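Cable and Gear Tips for the Home Music Corner

Notes from the back page of the Carham players' newsletter, tidied up a bit. Mostly cables, some amp stuff, a little on cases. Skip what you know.

COILING

Over-under. Learn it. One loop normal, next loop flipped under, repeat. Cable lies flat when you throw it out and doesn't fight you. Wrapping round the elbow twists the inside and in a year or so you get crackle near one end and blame the amp.

Velcro ties, the kind with a slot so they stay on the cable. Not tape. Tape leaves goo, goo picks up dog hair. If you already have goo: a dab of rubbing alcohol on a rag, wipe along the jacket, dry rag after. Keep it off painted guitars, especially older finishes.

Don't tie tight. Should be able to slide a finger in.

LABELING

White paint pen on the plug barrel, or colored heat shrink slipped on before you solder. I do yellow for guitar, blue for mic, red for anything I don't trust. Ginevra Pagano writes the month on hers when she buys them, so she knows the one marked February has lasted longer than the fancy one. Good idea, stole it.

Speaker cable and instrument cable look the same from across the room. They are not the same. Label those first if you only label anything. Instrument cable between a head and a cab is asking for a hot cable and maybe a dead amp.

FINDING THE BAD ONE

Plug in, volume low, wiggle at each end. Crackle when you wiggle near the plug = solder joint or strain relief. Crackle in the middle = cut it in half and make two patch cables, or bin it.

No sound at all, unscrew the barrel and look. Half the time a strand has gone across to the wrong lug. Snip, done.

Cheap cable tester is worth having. Mine is a Rerkitz, plain box, takes a 9 volt. Take the battery out when it goes back in the drawer or it will leak, ask me how I know.

SOLDERING A PLUG

Slide the barrel and the plastic sleeve on the cable FIRST. Everyone forgets. I forgot last week.

Tin the wire, tin the lug, then touch together. Let it cool without blowing on it. Clamp the plug in a small vise or stick it in an old jack screwed to a scrap board, that holds it dead still and costs nothing. Window open. Wash your hands after if it's leaded.

Right angle plugs are fiddlier inside, less room. Trim the center wire shorter then you think.

Check for a short before you screw it together. Tip to sleeve should read open.

CLEANING JACKS AND POTS

Contact cleaner, the type made for pots, with the little straw. Power off, unplugged. One short squirt into the pot, turn it end to end twenty times. WD-40 in the pots, please don't.

Dirty input jack: squirt a bit on an old plug, push in and out a dozen times, wipe, repeat. Loose jack nut: hold the jack still from the inside while you tighten or you'll spin the wires off. Tsion Tsegaye does this with a drumstick tip jammed in the hole, works on most of them.

HUM

Move the guitar first. Turn yourself a quarter turn. If the hum changes it's the pickups hearing something, a dimmer or a wall charger usually. Turn off the dimmer.

If it doesn't change, pull pedals one at a time. Daisy chain power supplies are the usual one. Try the noisy pedal on a battery.

Never lift the ground pin on an amp plug. Not for a quiet recording, not for a minute.

STORAGE

Pegs on a wall beat a bin. One cable per peg or it's spaghetti by the weekend. Wide pegs, a nail puts a kink in the loop. No wall? Shoe organizer over a door, mic cables at the bottom where the weight does no harm.

Keep them off radiators and out of the car trunk in summer. Jackets go stiff or sticky.

Case latches: a tiny bit of dry graphite lube. Hinges same. Dremberg case I got second hand squeaked like anything, quiet now. Musty case, leave open in the sun an afternoon, then a small cup of baking soda inside overnight, guitar elsewhere obviously.

HUMIDITY

Under 40 percent for weeks on end, acoustic tops can crack. Put a little gauge in the case, don't guess. Damp sponge in a soap dish with holes does the job if the shop humidifier is out of stock. Wring it out well, should never drip. Rukhsana Sandhu says check it when you change strings, but she changes strings more than me.

STRINGS AND STANDS

Wipe strings after playing, old T shirt, pinch and run it under too. Snipped ends go in a jar with a lid, they go straight through a sock.

Foam on some stands reacts with nitro finishes. Slip cotton over the arms if you're not sure what finish you have.

PLAYING IN THE LIVING ROOM

Small amp on a chair or a crate so it points at your ears. You'll turn down without being asked. Run the cable behind you and round the edge, not across where people walk. Loop it through the strap before it goes in the jack, so if it gets stepped on the plug stays put. 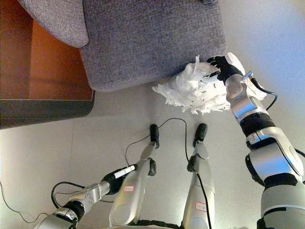 Same trick with headphones, loop the lead once round a belt loop. And leave some slack at the amp end too, a foot or two coiled on the floor. Input jacks on small amps are often soldered right to the board and a hard yank means a repair bill. More on pedal power next time, still got Vilmos Vida's notes to type up.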